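Hamell Nunari Twin Bench Cell

Home > Equipment > Bench cells > Nunari Twin

Two-arm cell for small fiddly work. Wire sorting, tray loading, putting parts where the next person wants them. Sold as a complete bench, arms mounted, wired and tested before it leaves us.

Status: in stock, 2 units. Next batch April.
Page updated 24 Jan 2021

Who buys it

Repair shops, small assembly rooms, sorting benches. Places where five or six people do a lot of picking up and putting down and would like to do less of it. If you run one part all day, every day, at high speed, look at the Fenusov line instead. Cheaper per part and you won't use half of what the Nunari does.

What you get

Two arms on a shared front rail
Black base mounts, one each end of the rail
One gripper per arm, swappable
White worktop, walled enclosure
Control box and 7 m lead
Bench software, one licence, no yearly fee
Two days on site with one of our people

Not included: trays, lighting, the stand. Stand is extra, ask. Most shops already have something the right height.

Both arms reach the middle of the table, so one can hold while the other places. Sounds minor. It's the reason most customers went for the twin over the single, loose wire is a pain with one hand and it's a pain with one gripper too.

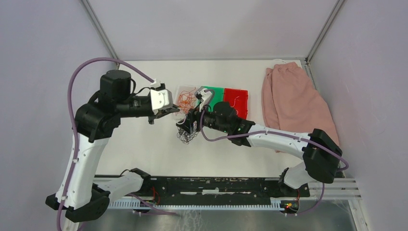

Nunari Twin, both grippers at centre over the clear tray. Orange and black wire, green and red panels alongside.

Setting up a job

Move the arms through it by hand, save it, run it slow, fix it, run it again. No code. Anyone who knows the job can teach it, and it should be them, not the manager. Encarnación Calvo had her first tray job saved before lunch on day one at Marín, and she'd been pretty firm beforehand that she wasn't a computer person.

Loose wire takes longer to teach than panels. Allow a full day. Soft goods can be done but slower again, talk to us first and send samples. Real ones from the floor please, not the tidy ones.

What changes for your people

We get asked this more than we get asked the price, so.

Marín has had a Twin on its wire bench since last year. Five people on that bench before, five now. What moved is the work. Less time bent over a tray untangling stuff, more time on checking and on the odd jobs the cell can't do. Covadonga Rivas runs the floor there and was good enough to let us quote her:

"First month was slower, I'll say that. Everyone stood and watched it. Then they got bored of watching it, and that's when it started to be useful. The sore wrists complaints have dropped right off. But somebody has to look after it and that is a job, give it to a person and pay them for it."

Not everyone was keen. Abilio Goicoechea has done that bench by hand for years and still takes the worst tangles himself, he says he's quicker and on those he is. He also misses the chat, people used to sit side by side and now they're up and down all shift. Worth thinking about where the chairs go before we show up with a pallet.

Things we'd tell you to sort out first:

Tell staff before you order. Well before.
Pick 2 people to learn it, so there's cover for holidays
Decide who is allowed to stop it. (Everyone. Everyone can stop it.)
Don't cut hours in the first few months, you won't know yet what you need

Running it

Keep the toothed cable track along the front of the rail clear, bits of wire get in there. Brush it out end of shift. Wipe the worktop. Check the arm cables have their slack and aren't rubbing, they need that loop to turn freely so don't zip tie them down to look neat. We've seen it done.

Gripper tips wear out. Figure on 150 shifts a set, fewer with sharp edged panels. Spares ship next day, pack of 5.

Power is a standard outlet. Noise is low enough to talk over. Radio's fine.

Service

Demetrio Vidal does the installs and most of the phone support. Leave a message if he's on the road, he does call back, usualy same day. Software questions go to Florian Lehner by email, with the job file attached. Please attach the job file.

Warranty is 2 years on arms and rail. Tips and cables aren't covered, they're wear parts.

Trial

7 working days on your own bench with your own parts. You pay freight both ways, we take the freight off the price if you keep it. Trial units are the same as sale units, maybe a scratch or two on the top.

Pricing on request, depends on grippers and wether you need the stand. Send a short video of the job being done by hand and rough quantities per shift, we'll come back with a number and a straight yes or no.

Related: Nunari Single / Gripper tips, pack of 5 / Bench stand / Fenusov feeders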